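The Long Life of a White Table

By So-ying Liu

The dining table at the Wiresberg house has been painted, stripped, waxed and painted again. Elaheh Bakhtiari bought it at an estate sale in March for $100, with one leaf missing and a ring the size of a paint can burned into the top. She has kept the ring.

"People bring me furniture and ask me to make it look like it never met anyone," she says. "I can do that. It takes a long time and costs more than the table."

Bakhtiari runs Garkar, a two-room repair shop on the river side of Wiresberg. She has been fixing tables for 26 years, and most of what comes through her door is ordinary: kitchen tables, school desks, the odd sewing table with a drawer that sticks. The job she gets asked for most is a white top. Customers like how white looks in a small room. They call her again once they have lived with it.

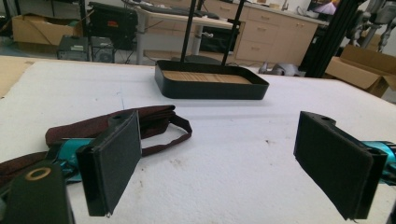
A white work surface, with a slight texture to the covering.

White shows things that brown hides. Coffee, pencil, newsprint, the blue dye from a new pair of jeans. On an oiled walnut top, a scratch fills in with wax and after a year you have to hunt for it. On white paint it stays a gray line. Bakhtiari tells customers to wait a full month before putting anything heavy on fresh paint, and she says hardly any of them do.

Her own method is slow. She sands by hand, primes, lets the primer sit for 2 days, sands again and then lays on 4 thin coats. Thick coats look good the first week and chip at the corners by winter. She won't use a spray gun indoors, and she won't paint over old wax, which is the mistake she sees most in tables people have tried to fix themselves.
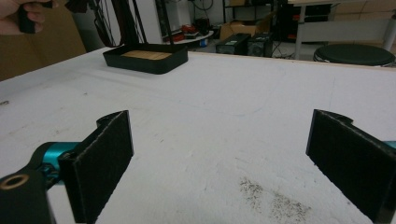

Marks are a different matter from damage, in her view. Damage is a loose joint or a split board, and it gets worse if you leave it alone. Marks stop where they are. She cleans them with a damp cloth and a little dish soap, and if that fails she usually leaves them. Melamine sponges work, but they are a fine abrasive and they dull the finish in patches.

The Zuria family, who live up the hill, brought her a table last year with a child's name pressed into the paint by a ballpoint pen. They had come for a full refinish. By the time they had carried it in from the truck they were arguing over whether to keep the name, and they took it home with two new leg bolts and nothing else done. She charged them for the bolts.

Garkar takes in work by appointment. The waiting list for painted tops is closed until fall, though loose legs and stuck drawers can usually be looked at sooner.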